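ok so a bunch of you asked what I've been doing all July instead of answering texts. I've been in a robotics class. the summer one at Trandomcombe, the one I said I'd drop after a week. I did not drop it! thread, because I have too much to say and my roommate has stopped listening

the setup: teams of two, one arm per team, and a final project where the arm has to do a household chore start to finish with no human touching anything. you pick the chore. Enda Egan (our instructor, former dishwasher repair guy, very calm person) told everybody on day one to pick something boring. so naturally one team picked folding a fitted sheet. thoughts and prayers

my partner is Demyd Kravets, who can actually code. I'm the one who can use a hex key and draw on a whiteboard. we picked "open the toy kitchen cabinet and put the play food away." sounds like something a toddler does, and yes, a toddler does it way better than we do

we named our arm Gallagher. there was a vote, I lost, I wanted Pestar. Pestar is now the name of our training script, so I sort of won

quick version of how it works for people who keep asking if I'm "programming every move." no! one of us drives the arm by hand with a controller and does the task over and over, and the computer records all of it. then we train a model on those recordings and it tries to do the thing by itself. the quality of your driving matters SO much. if you're sloppy it learns sloppy

we've recorded 1,597 tries so far. I drove a little over half of them. I see cabinet handles when I close my eyes. I opened the real fridge last night and caught myself lining up my wrist first

the food part went ok pretty early. soft-ish shapes, decent grip, drop it in the cabinet, fine. the DOOR is what ate our month. I had no idea how much I do without thinking when I open a door. you pull, but your hand is also going around in a curve, and you're sort of letting the handle slide in your grip the whole time

Gallagher did not know about the curve. Gallagher pulled straight back, like a person starting a lawn mower. the whole kitchen scooted across the floor. Demyd laughed so hard he had to go stand in the hall

so first fix: we stopped the kitchen from moving (clamps, then better clamps). second fix: I re-drove every door opening much slower and made myself follow the swing. third fix was Enda's idea and I'm still a little mad I didn't think of it. he goes, why are you holding the handle the entire time? crack it open, let go, then use a finger on the edge to keep it there

which is exactly what I do at home when my hands are full of groceries!! I hold the cabinet with one knuckle like everyone else on earth
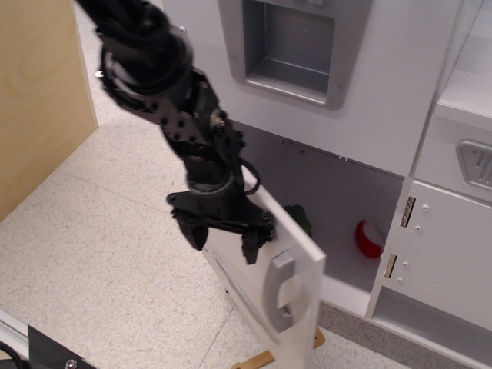

Gallagher keeping the door open with one finger on the top edge, groceries already in there. look at that form

that "one finger on the edge" thing took us from 7 good runs in a day to most of them being good. I don't have a proper number yet, because Demyd says I'm not allowed to post a number until we test it the same way every time. he's right. it's annoying

things that still go wrong, in case you think I'm bragging: it will sometimes let go too early and the door drifts shut on whatever is going in. it also likes to reach for the handle when the door is already open. just grabs at the air, very confident. we added 164 extra recordings that start with the door partway open and that helped with the air grabbing a lot

somebody asked in my replies if we use the cameras to "see" the food. kind of? the model gets the camera pictures plus the positions of the joints, and it works out its own idea of what matters. we never tell it "this is a cabinet." Demyd has a theory that it mostly cares about shadows, after we turned off half the lights one evening and it got noticeably worse. so now we record with the lights on, lights off, blinds open, blinds closed, all of it

cable management tip that cost me an entire afternoon: leave more slack near the wrist than you think you need. I zip tied ours nice and tight, super tidy, was very proud. then the wrist rotated and it yanked its own plug out in the middle of a run. leave the ugly loop. the loop is your friend

also a shout-out to team Vandura across the room (the fitted sheet people). they are at 2,717 recordings and the sheet is winning. they have started calling a ball shape "a fold." Enda is considering it

final demo is at 4 pm on the last day of class, ten minutes per team, and you get two restarts. our plan is to use zero restarts. our realistic plan is to use both. I'll bring snacks for anyone who comes to watch, and you are not allowed to cheer until it lets go of the door

going back in tonight to record more door closings. we forgot that a chore includes closing the door. Demyd noticed yesterday. we had not recorded a single one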